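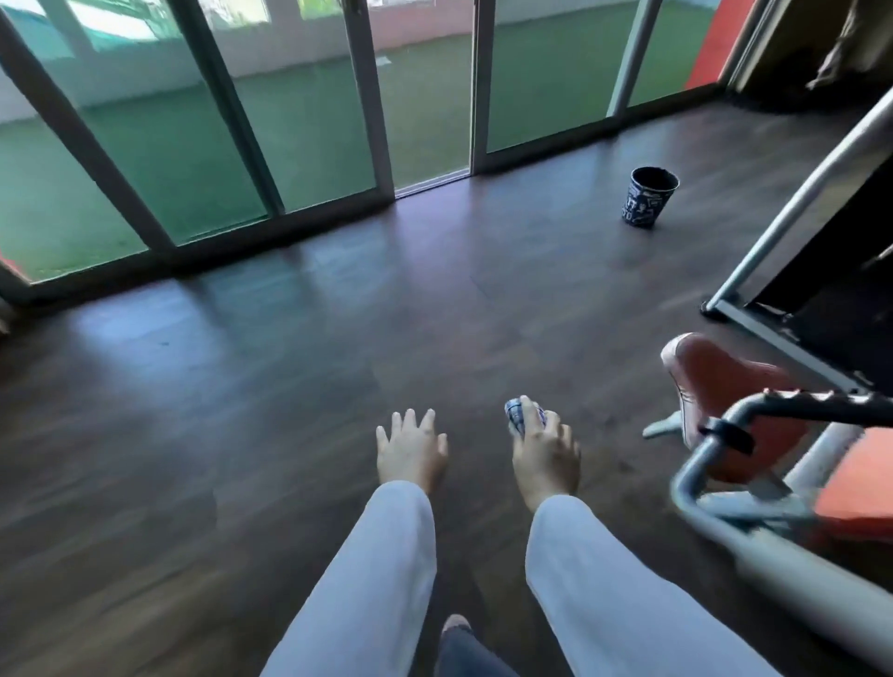 Flulleck Cordless Stick Vacuum: a review after one winter

My sister-in-law had been on at me to get a stick vacuum for ages, and in January our old upright finally gave out halfway down the hall (the smell!), so I gave in and ordered the Flulleck. It came to 243 dollars with the spare filter, more than I meant to spend, but I'd already had a Vollex that quit on me after 2 years and I didn't want to go through that again.

First, the good. It's light. I can carry it upstairs with a basket of clothes on my other hip, and I'm no weightlifter. On bare floors it's lovely, with a soft roller that doesn't fling the cereal across the room the way the Vollex did, and it gets right along the baseboards, where our dog's hair likes to gather. There's a little row of lights on the front too, and the first time I ran it in the evening I was horrified at what I'd been living with.

Rugs are another story. It does fine on the thin one in the kitchen, but the thick wool one my husband's aunt gave us needs the high setting, and on high the battery lasts just long enough for the living room and maybe the stairs. Then it's back on the charger for the whole afternoon. If your house is mostly carpet, I'd look at something with a cord.

The dust cup is small and I have to empty it every time. The latch is stiff as well, so do it over the outside trash can unless you enjoy vacuuming twice. I wrote to the company about the latch and a very nice man named Aníbal Morais sent me a new cup, no charge, and it's a bit better.

Would I buy it again? I think so, yes, though I'd wait for a sale. My neighbor Melur has the Urrego and swears it's quieter, and having heard it through the wall I'd have to agree with her.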